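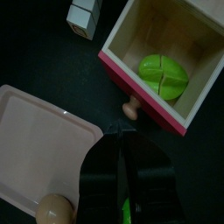

Final report, Teaching by Demonstration
Nesville, February

Our project plan promised that anyone could teach the arm to put toy food into a small wooden drawer after an hour of practice. We doubt that now. We recorded 900 demonstrations with the Rarar hand controller, and 12 of every 100 had to be thrown out, mostly for long pauses where the operator was thinking. The arm copies pauses very faithfully.

The wrist view was supposed to solve the depth problem. It helps when the drawer is well ahead of the fingers. Close in, the black gripper covers a lot of the picture and a green piece held between the fingers shows as a thin strip. Operators told us they guessed, and a policy trained on guesses will guess too.

The Isaksson handbook suggests adding more data. We went from 900 to 2,490 and gained five points on our placement test, all of it with the drawer in its usual spot. Moving the drawer wiped out the gain. We would not call that learning the task.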